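Swai symptom tracking app: a month with the "early warning" score
Review by Flurina Reisinger, 21/04/2026

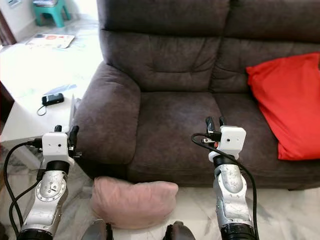

My main complaint about apps like Swai is that they sell a number before they explain it. You log how you feel, the app mixes that with whatever other users in your zip code are logging, and every morning you get a household risk score from 0 to 200. Mine opened at 7. I had a sore throat and a kid home with a fever.

To be fair, the logging part is good. It takes a few taps, the symptom list is in normal English, and you can add a family member without making a second account. Export works too – I sent a PDF to our pediatrician's office and they could open it, which I can't say for the last one I tried.

The score is where I get off. Through most of February it sat under 20, then jumped to nearly 200 overnight and dropped back the next day. I wrote to support. Someone named Pankaj Sengar answered politely that the score "reflects local reporting volume." So if a few neighbors install the app on the same evening, I'm at risk? He didn't reply to that one.

I also asked how many people near me are using it. They don't share that. Without it the score means very little to me, and a weather-style icon next to it doesn't help.

Privacy settings are decent but buried. Location sharing is on by default. Turn it off under Household, then Advanced, then Sources, and the score goes gray, though the diary keeps working fine.

The paid plan is $5 a month and adds a trend chart and alerts. My alerts came in after the school had already emailed parents, both times.

Get the free version if you want a tidy symptom diary. I'd skip the paid plan until they publish some kind of accuracy check, and I've canceled mine.

Rating: 2 out of 5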